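Chapter 13
Planning and Paying for Handling Equipment
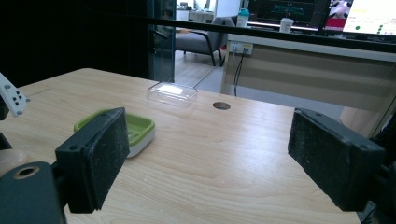

Apolinar Valdovinos tells first-time buyers to write down the job before they open a catalogue, and to keep the price column blank until the job is written. Most of the trouble in this chapter comes from doing it the other way round.

Take the gripper finger. It is a small part of the purchase, and it is often left to the end. Yet the finger decides what the tool can hold, how hard it must squeeze and how often somebody has to stop work and change a pad. A textured pad may suit a plastic box with smooth sides and mark a softer item. If the work includes both, the budget needs a line for a second set of fingers.

Cedance, a packing firm in Todton, learned this in its first year. The firm bought two Cuvo grippers and allowed $251 for spare pads. By October it had spent $959. The grippers were sound. The buyer had priced the pads from a trial with one kind of tray, and the floor was handling several. We will come back to the Cedance figures in the worked budget at the end of the chapter.

13.1 Purchase price and working cost

The purchase price is what appears on the quote. The working cost covers everything needed to keep the equipment in use: pads, screws, brackets, cables, training, bench space and the hours lost while a part is on order. Freight belongs here too, particularly for centres a long way from the supplier.

Okonkwo's method, used throughout this book, puts the two on separate sheets. The first sheet is filled in once. The second is filled in every month and kept beside the equipment, where the people who change the parts can write on it.

Before reading on, choose one task in your own workplace and list every object that has to be picked up. Keep the list. You will need it for section 13.2.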